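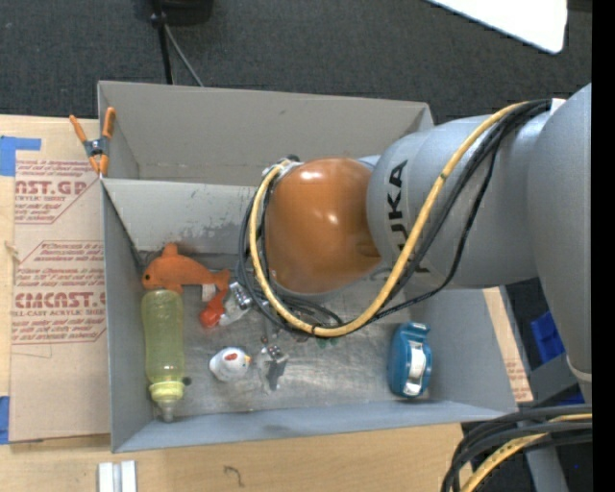

学校案内

オレサム校(Olletham School)について

オレサム校は、ストーンデン(Stornden)の町の北側にある共学の中等学校です。通学生と寮生がともに学んでおり、在校生は200名を超えます。そのうち寮生は50名で、海外から入学した生徒の多くが寮で生活しています。このページは、日本からの入学や短期留学を検討されているご家庭に向けて、本校の概要を日本語でまとめたものです。英語版の学校案内と内容が異なる場合は、英語版が優先されます。

沿革

本校は、町の織物工場で働く家庭の子どもたちのための小さな学校として始まりました。当時の校舎は川沿いにあり、雨の多い年には床が水に浸かることもあったため、のちに現在の丘の上の土地へ移りました。移転時に建てられた本館は、改修を重ねながら今も使用しています。長く男子校でしたが、近隣の女子校との統合により共学となりました。統合前の女子校の校章は、図書室の入口の上に残されています。

工場はすでに閉鎖されていますが、町とのつながりは続いています。毎年6月に行われる開校記念行事では、校庭を地域の方に開放し、卒業生の合唱と在校生の吹奏楽の演奏があります。町の教会で行う記念礼拝への参加は任意で、信仰の有無や宗派は問いません。

教育方針

本校では、基礎科目をていねいに学ぶことと、自分の考えを文章と口頭の両方で説明できるようになることを重視しています。授業は1コマ50分です。英語、数学、理科は習熟度別に行い、それ以外の科目は学年ごとのクラスで行います。クラス分けは学期の終わりに見直します。学期の途中で変更が必要と思われる場合は、担当教員がご家庭に連絡し、相談のうえで決定します。

英語を母語としない生徒には、入学時に面談と筆記による確認を行い、必要に応じて英語の補習を時間割に組み込みます。補習を受ける生徒は、その期間中、第二外国語の履修を免除されることがあります。補習をいつ終えるかは、試験の点数だけでなく、各科目の教員の報告も参考にして判断します。

上級学年では、大学進学に向けた科目を選択します。選択科目の説明会は保護者の方も出席でき、海外在住の方には資料をお送りしています。希望者が少ない科目は開講されない年がありますので、特定の科目を前提に入学を検討されている場合は、出願前にお問い合わせください。

ハウス制度

生徒は全員、入学と同時に4つのハウスのいずれかに所属します。兄弟姉妹が在籍している場合は、原則として同じハウスになります。ハウスは学年をまたいだ集団で、毎朝の出欠確認、学校生活に関する相談、校内の競技会などの単位になっています。担当教員は、特別な事情がないかぎり、卒業まで同じ生徒を受け持ちます。

競技会は陸上やクロスカントリーのほか、弁論、合唱、チェスでも行われます。得点は一年を通して集計し、学年末の集会で結果を発表します。

施設

本館には普通教室、図書室、食堂があります。理科と美術の教室は中庭を挟んだ別棟にあり、雨の日は屋根つきの渡り廊下を利用します。音楽の授業と演劇の公演には、ラザレヴィッチ・ホール(Lazarević Hall)を使用しています。ホールは町の合唱団や地域の集会にも貸し出しており、夕方以降は校外の方が出入りすることがあります。

運動場は本館の裏手にあります。プールは校内にないため、水泳の授業は町営の施設で行っています。移動には学校のバスを使用し、費用は授業料に含まれます。

寮生活

寮は敷地内にあり、下級生は相部屋、上級生は原則として個室です。寝具は学校で用意しますが、タオルと洗面用具は各自でお持ちください。洗濯は、下級生の分は寮の職員が行い、上級生は備えつけの洗濯機を使って自分で行います。

平日の夕食後には自習時間があり、下級生は自習室で、上級生は自室で勉強します。携帯電話は、下級生については就寝前に寮の職員が預かります。日本との時差があるため、ご家族との通話は週末にされる方が多いようです。平日の早い時間帯に連絡が必要な場合は、事前に寮へご相談ください。

食事は食堂で提供します。アレルギーや宗教上の理由による制限には対応していますが、入学前に所定の用紙の提出が必要です。学期中の中間休みには寮が閉まります。帰国しない生徒は、保護者が指定した後見人の家庭に滞在することになります。後見人の手配は学校では行っていませんので、入学までに各ご家庭で決めていただきます。

保護者の方との連絡

成績、出欠、行事予定は、校内連絡システム「ハダル(Hadar)」でご確認いただけます。ログイン情報は入学手続きの完了後にお送りします。画面は英語のみです。学期ごとの成績報告書もハダルに掲載しており、郵送は行っていません。欠席の連絡は、ハダルから当日の午前8時30分までにお願いします。寮生の欠席については寮から届け出ますので、保護者の方の手続きは不要です。

見学と出願

学校見学は、学期中の火曜日に予約制で受けつけています。見学では在校生が校内をご案内し、その後、入学担当の職員がご質問にお答えします。寮の内部は、寮生の在室状況により一部しかご覧いただけない場合があります。遠方の方にはオンラインでの面談も行っています。

出願には、願書、在籍校の成績証明書、在籍校の教員による推薦書が必要です。日本語の書類には英訳を添えてください。英訳は在籍校が作成したものか、翻訳業者によるものに限ります。出願書類は返却いたしませんので、原本が必要な場合は、写しに在籍校の証明を受けたものをお送りください。

お問い合わせは入学事務室までお願いいたします。日本語でお送りいただいた場合は、翻訳を経て英語で返信するため、お返事までに日数をいただきます。学校の休暇期間中は事務室を閉めており、その間に届いたお問い合わせには、再開後に順次お答えします。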